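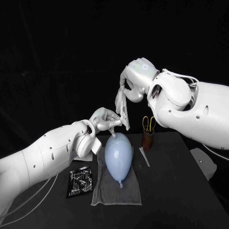
Yayra Korletey wrote that the mayor should have let the ordinance go through the full hearing process, and that calling a special session on three days' notice was asking for exactly the fight we got.

I agree with that. I was at the session. The text of the rental registration ordinance went up on the city site the night before, and two of the five council members said they had not read the last section. The minority members walked out before the vote, so it passed 3-0.

Posted by millrace_dan

---

They walked out because they knew they would lose. The registration rule was in the mayor's platform and she won. People in the Laryea district have been waiting years for some kind of list of who owns what. My building has changed hands four times and I still mail the rent to a P.O. box.

Posted by ColdwaterK

---

Winning an election does not cancel the notice rule. The charter says seven days unless there is an emergency. What was the emergency? The resolution says "continuing harm to tenants." That could describe any week of the year.

I rent too. I want the registry. I also want it to survive the first lawsuit, and Fleltar Properties has already said it will file one.

Posted by millrace_dan

---

Does anybody have the fee schedule? I heard $500 per building and then somebody at work told me $500 per unit. Those are very different numbers for my mother, who rents out one side of a duplex.

Posted by tess_on_fourth

---

Per building. Section 6. Owner-occupied duplexes are exempt if the owner lives there full time. The fine for not registering is $3000, but only after a second written notice.

Posted by ColdwaterK

---

Thanks. She does live there, so that settles it for us.

Posted by tess_on_fourth

---

Section 6 is also where the council gave the city manager power to change the fee without a vote. I can't see why supporters are fine with that. The next manager could set it at $66 or at ten times what it is now.

Posted by R. Pell

---

The manager can change it once a year and has to report it to the council first. Read the second paragraph.

Posted by ColdwaterK

---

"Report it to" is not "get approval from." I did read it.

Posted by R. Pell

---

The next regular meeting is Fri 9 February at 6:30. There is a motion to reconsider on the agenda, item 11. Sign up at the door if you want to speak, two minutes each.

Posted by millrace_dan

---

23 shares | 4 comments

Comments

Gus: The opposition had a whole year to write its own version and never did.

Irene W.: I called the clerk and she confirmed the seven day rule, but she would not say if it applied here.

nbrandt: Both sides are already raising money off this. I got two mailers.

Gus: I got three.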